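Clovent bedside caddy review: four months on the night shift

Posted 3 April 2023

I have been meaning to write this one up since November, when my old bedside table finally gave up its drawer for good and I went looking for something smaller. Our bedroom is not a generous room. By the time the bed is in there's a strip of floor on my side that would suit a tall thin cat, and most tables sold as "compact" are nothing of the kind.

The Clovent hangs off the bed rail on two padded hooks, with a shelf on top and a deep pocket underneath. It came flat in a box, and I had it together in 18 minutes with a cup of tea on the go (the tea did slow me down a bit). The screws were all there, the instructions were readable, and the little hex key was a decent one, so it has gone into the kitchen drawer with its cousins.

What I like most is the pocket. It swallows a paperback of up to 300 pages, my glasses case, hand cream and the phone charger, and I can find all of it in the dark by feel. The colour is a soft grey that goes with pretty much everything, and it wipes clean with a damp cloth – I've tested that more often than I'd care to admit.

Now for the grumbles. The shelf has hardly any lip, so a pen will wander off if you bump the bed getting up. The hooks also want a rail of a fairly ordinary thickness. My sister-in-law tried the Dreka on her chunky timber frame and got on much better with it, as its clamps open wider, though she says the pocket is shallow and things poke out the top.

Would I buy it again? Yes, happily, and I've already got my eye on a second one for the spare room. I'd give it 4 stars out of five, with the missing one going to that lip.
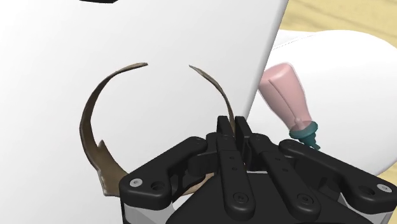 Care and cleaning

Unhook the pocket and wash it by hand in cool water, then dry it flat in the shade. Tighten the hooks every so often.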